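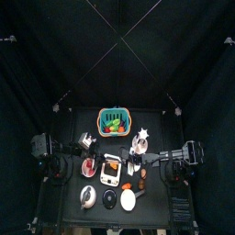

Handout 4: Two-arm tabletop cell, enclosure and first checks
Shared workshop build, Saturday group. Notes by Elspeth Imrie.

4.1 Enclosure
The cell is draped in black fabric to keep window light off the work surface. Tension the two diagonal ceiling cords before clamping the corners. Sagging fabric changes the background between recordings and must be corrected first.

4.2 Arm mounting
One arm goes on each side of the table. Tighten the base bolts in a cross pattern, then repeat after 60 minutes of motion. Kröger's group skipped the second pass and measured a drift of 183 encoder counts at the left shoulder.

4.3 Homing
Run the Plurkell homing script one arm at a time. The other arm stays parked outside the shared zone. Write both offsets in the build log; the February values (left 539, right 1,704) are void after the motor swap.

4.4 Object set
Toy kitchen items: basket of produce, pot, kettle, frying pan, toaster oven, bowl, cup. Start with the produce. Lids and handles come in Handout 5, after grip force has been set.

4.5 Before the next session
Read the Osholm controller notes, sections on joint limits and stop behavior. Ruoxi Hou has the spare gripper pads. Log entries go to Skye Purves by 6 p.m.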